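Care and Folding of Terry Towels

Shares 31 | Comments 5

Terry cloth is woven with loops on both faces, and those loops do the work of drying. A towel that has lost its softness has usually had its loops flattened by detergent residue, fabric softener or crowded storage. The guidance that follows was prepared for households in the Wornville area and applies to bath towels, hand towels and kitchen towels alike.

Washing

New towels should be washed once before use. Dark and warm colors, such as orange, rust and deep red, release dye in the first few washes and should be kept apart from whites during that time. Use half the detergent recommended for a full load. Heavy dosing leaves a film that stiffens the loops and holds odor.

Liquid fabric softener is not advised. It coats the cotton and reduces the amount of water the towel can take up. Where a household has used softener for a long period, one wash in warm water with a cup of plain white vinegar, followed by a second wash with no additive, will generally restore the cloth. Vinegar must never be combined with chlorine bleach.

Towels should be washed separately from garments with zippers, hooks or hook-and-loop closures. A pulled loop may be trimmed level with small scissors. It should not be tugged, as the thread may run along the row.

Drying

Shake each towel firmly before it goes into the dryer or onto the line. This lifts the loops and shortens drying time. Remove towels from the dryer promptly and check the hems, where dampness remains longest. Line-dried towels may feel stiff at first – five minutes in a cool dryer will soften them.

Preparing to fold

Towels are best folded on a flat, padded surface at waist height. A table covered with felt or a thick cloth is suitable, as the nap holds the towel in place and prevents it from sliding while the edges are brought together. Smooth countertops may be used, although the lower layer tends to shift.

Begin with the towel as it comes from the basket. Do not attempt to straighten it by pressing down on the heap. Take hold of the uppermost fold, raise it until the fabric beneath begins to loosen, and look for a hem. Once a hem is found, follow it with the fingers to a corner. 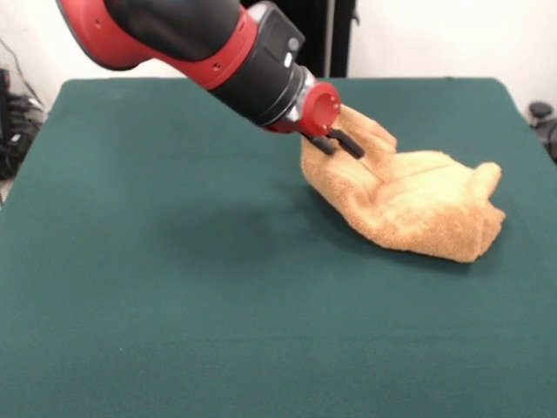

With one corner in hand, continue along the short hem to the second corner and lift both together. Allow the towel to hang for a moment so that the creases fall out under its own weight, then lay it down with the long side facing you. Smooth from the center outward with the flat of the hand. Hard pressing crushes the pile and serves no purpose.

Folding

For shelves, fold the towel lengthwise in thirds, then in half, and in half again. The hems will be hidden inside and the rounded edge should face the front of the shelf. For a towel bar, fold lengthwise in thirds only and hang at the midpoint.

Orathai Siriwan, who reviewed this page, recommends measuring the shelf before settling on a method. A shelf 39 centimeters deep will accept the fold given above for most bath towels. On a shelf of 28 centimeters, one further fold may be required.

Storage

Stacks should be kept low enough that the bottom towel is not compressed. Place freshly washed towels at the bottom and take from the top, so that all are used in turn. A closed cupboard should be aired once a week during damp weather. Towels intended for guests benefit from a short tumble without heat before they are set out.

Worn towels may be cut into cleaning cloths. Stitch the cut edges to prevent shedding.

Page revised 6th January by Erasto Waweru.

5 comments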